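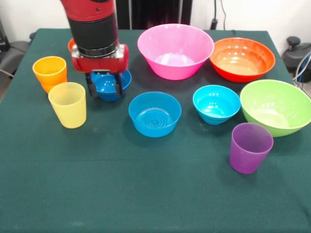
Tabletop rearrangement at the Kodilach lab: bowls and cups on green cloth, blue bowl in the gripper.

Kodilach has released version 13 of its open tabletop manipulation stack. This thread summarizes what has changed in perception, planning and control, and what groups running the previous version should do before upgrading.

The stack has three parts. Nurisport handles perception. Ishida is the task and motion planner. Sultus is the controller and the logging layer beneath it. Each can be installed separately, but the release has been tested only with all three at matching versions.

Perception first. The previous release identified each object by color and class together. This worked well until two objects shared both. With two medium blue bowls on the table, the tracker would sometimes swap their identities when the arm passed between them and the camera.

Nurisport now keeps a position history for every object and carries it through occlusion. An object hidden behind the wrist stays in the world model with a growing uncertainty value. It is no longer deleted and then added again under a new number when it comes back into view.

The occlusion timeout is set in the perception config file. The default is 18 frames. Groups with a slower camera should lower it, as the value is counted in frames and has no link to clock time. We intend to change this in a later release.

Translucent cups remain difficult. Depth readings on thin, see-through plastic are unreliable, and the fitted shape is often too short. Nurisport now falls back on the color outline when the depth returns are sparse. Results are better for purple than for pale yellow, where contrast with the background is weaker under our lights.

Shadows on the cloth were a second source of error. The earlier segmentation model would at times include a cup's shadow in its mask, which moved the grasp point toward the shadow. The new model was trained with more than 1000 additional labeled images to address this.

Planning. Ishida now treats a rim grasp and a full-width grasp on a bowl as separate actions with separate costs. A large, shallow bowl will normally be assigned a rim grasp. A small bowl may receive either, depending on what stands next to it.

The planner also checks the full gripper housing against neighboring objects during the approach. Earlier versions checked only the fingers. Users with crowded tables may find that some plans accepted before are now refused. This is the intended behavior.

When no plan is found, Ishida returns the object that blocked the search together with the error code. Several partner groups asked for this. The message can be passed directly to the viewer, which will highlight the object concerned.

Control. Sultus has a new closing profile for soft and slippery plastic. The fingers slow down before contact and the force limit rises in steps. The old profile is still available under the name "legacy" and will be removed in the next major version.

A known issue: if the emergency stop is released while the gripper is closed, Sultus may report an empty hand. Until the fix is published, operators should run the gripper status command before resuming any plan. Please do not rely on the viewer icon for this.

Evaluation. Our regression set now contains 444 recorded tabletop layouts, replayed against each nightly build. Replay covers perception and planning only. Controller changes are tested on the arm by staff, with an operator at the stop button throughout.

Upgrading. Saved calibration files can be kept. Saved object libraries cannot - the format has changed, and the conversion script in the tools folder must be run once for each library. Keep a copy of the original, as the script writes over its input.

Documentation for all three parts has been updated, including the section on camera placement. Bug reports should go to the public tracker with the Sultus log attached. Reports without a log will be returned to the sender.

The next maintenance release is planned for June and will include the emergency stop fix. Pull requests for that release are open now.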